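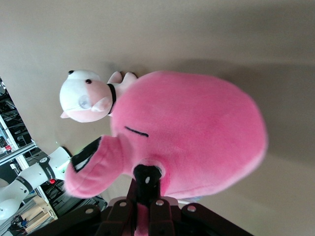 Why is a soft toy soft?

Hello again, it's Arne Lammers, and I love soft toys (yes, grown-ups are allowed to!). I've got 37 of them at home, and the pigs are my favourites, so I'm going to use pigs to show you how a cuddly toy is made.

It all starts flat! Someone draws the shapes on paper, a bit like the pieces of a jigsaw, and then cuts them out of fuzzy cloth. The fuzzy side is called the pile. If you stroke pile one way it feels smooth, and if you stroke it the other way it feels a bit rough. Try it on your own teddy or rabbit.

Next the pieces are sewn together inside out. That sounds silly, but it hides the messy edges. A little gap is left open, the whole thing gets pulled through it the right way round (my favourite bit, it's like turning a sock!) and then in goes the stuffing. Most stuffing is fluffy polyester, and it's full of air. Squeeze it and the air rushes out, let go and it puffs back up.
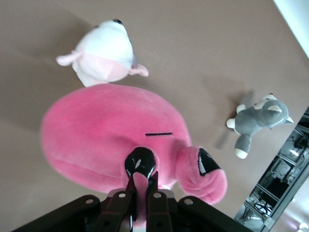 Two plush pigs and a little grey friend. Can you find the big pig's snout?

Look for the seams on your toys, those are the lines where two bits of cloth meet. They're often tucked underneath or down the side. My oldest pig is called Prarkton and he has a wobbly seam right across his bottom, and last December I had to sew it up again with pink thread.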